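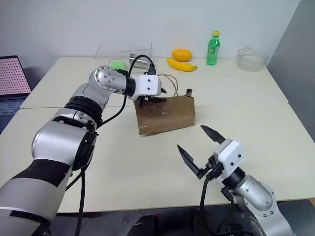
Início | Loja | Cozinha e despensa | Sacos e embalagens | Blog | Contactos

Saco de papel kraft com asa de cordão, Drinholm

28/6/20, por El-Sayed

Vou confessar uma coisa: sou daquelas pessoas que guardam sacos. Tenho uma gaveta só para isso (bem, já são duas, mas a segunda partilha espaço com os panos da loiça) e foi por causa dela que comecei a vender os sacos castanhos da Drinholm aqui na loja. Comprei os primeiros em dezembro, para embrulhar uns presentes à pressa, e em junho ainda andava com alguns deles a fazer recados. Achei que merecia página própria!

O saco é simples. Papel kraft castanho, fundo que abre em retângulo e fica de pé sozinho na bancada, e uma asa de cordão fininho, cor de palha, presa à borda de cima. Não traz logótipo nem frases inspiradoras. Para mim isso é metade da graça, porque dá para carimbar, escrever à mão, colar uma etiqueta, o que apetecer. Há em dois tamanhos e eu uso quase sempre o médico... o médio, perdão (o corretor tem opiniões).

Para que é que eu o uso

Sobretudo para a fruta. Chego a casa, ponho o saco em cima da mesa e vou tirando: uma laranja, uma banana, o que vier. As bananas verdes ficam lá dentro com a boca do saco dobrada, que amadurecem mais depressa, e as laranjas vão para fora, para a vista. Também serve muito bem para latas e garrafas pequenas, desde que não se abuse. Uma lata no fundo, deitada, a garrafa encostada a um dos lados e as coisas leves por cima, tipo esponjas e guardanapos. Quem puser a garrafa por cima da banana depois não venha cá queixar-se!

E há o uso menos bonito, que é o saco velho. O papel vai ganhando vincos, apanha umas nódoas, a borda rasga um bocadinho de tanto dobrar e desdobrar, e eu continuo a gostar dele assim. Nessa fase passa a saco dos restos: cascas, papel amachucado, a terra que cai dos vasos. Uma cliente escreveu-me a dizer que o dela tinha ficado "com ar de mapa do tesouro" e eu percebi logo o que queria dizer.

O que convém saber antes de comprar

É papel. Parece óbvio, mas todas as semanas me perguntam se aguenta uma embalagem de gelado a descongelar, e não, não aguenta. A humidade é o inimigo número um, sobretudo no fundo. Se tiverem de levar alguma coisa molhada, metam-na primeiro numa taça ou numa caixa com tampa (as caixas transparentes da Plideo cabem bem no saco grande, já experimentei).

A asa é de cordão fino e corta um pouco os dedos quando o saco vai pesado. Eu, a partir de certo peso, pego-lhe por baixo, com a mão no fundo, como as senhoras dos filmes americanos. O cordão está colado por dentro com um reforço de papel, e é normalmente esse reforço que cede primeiro. Dá para remendar com fita de papel e ainda dura mais umas voltas.

Para guardar, dobrem pelos vincos de origem e ponham um livro em cima durante a noite. Se já estiver muito amarrotado, desistam da ideia e usem-no aberto, de pé, como cesto de papéis. Ao lado da secretária fica bem giro!

Dobrar a borda ou não dobrar?

Eu dobro. Duas voltas para fora e o saco fica com a boca mais firme, o que ajuda imenso quando estamos a encher ou a tirar coisas lá do fundo. Só que, com a borda dobrada, a asa fica a apontar para baixo e deixa de dar jeito para transportar, por isso desfaço a dobra antes de sair. Ao fim de umas quantas vezes o papel cede na linha da dobra e abre. Faz parte.

Preços e quantidades

Vendo em conjuntos de 3, para quem quer só experimentar, e em caixas de 200, para feiras, mercearias e festas grandes. O conjunto pequeno vai por correio normal, espalmado num envelope. A caixa vai por transportadora e demora mais um bocadinho, peço paciência. De momento restam-me 11 caixas do tamanho médio e o grande está a chegar.

Trocas aceito, claro, desde que os sacos não tenham sido usados. Se algum vier com a asa descolada, mandem-me uma mensagem e segue outro na encomenda seguinte ou à parte, como preferirem.

Ah, e vão para o papelão no fim da vida, mas só se estiverem limpos. Os que tiverem gordura vão para o lixo comum. O cordão, eu tiro sempre e guardo. Na gaveta, pois.

Artigos relacionados

Caixa transparente com tampa, Plideo
Taça de plástico para saladas, Brulitz
Esponjas de cozinha, conjunto de 3
Etiquetas de papel kraft para carimbar
Fita de papel castanha, rolo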